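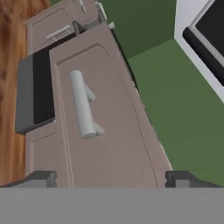 Pink cabinet door, pale bar handle

Filed under: Home & Other Troubles
2 min read

Saturday. Up at six, rain until lunch. Called Joana Torres about the kitchen and we talked for most of an hour, mainly about her mother's knee. She thinks I should paint before I replace anything. Paint is 60 a can at Brunmont and I would need two. New doors would be around 800, and that is before fitting.

I wrote both numbers on the back of the gas bill and put it on the fridge.

Went to the library after lunch. Paid a fine. Miklós Pintér was at the long table with his maps and asked if I was still coming to choir in June. I said yes. I need to find the alto part for the second piece.
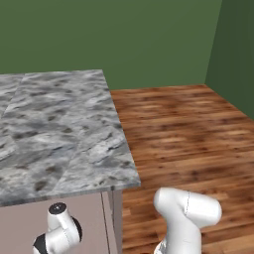 Green walls, brown plank floor

Back home I looked at colors again. I like a green wall more than I used to. My grandmother's hall was green and I hated it for 19 years. Wood floors help. I don't want white again, it shows every hand.

Soup for supper, too much salt. Reda called at nine about the car and will come by with the part if the shop has it. Must remember to move the bikes first.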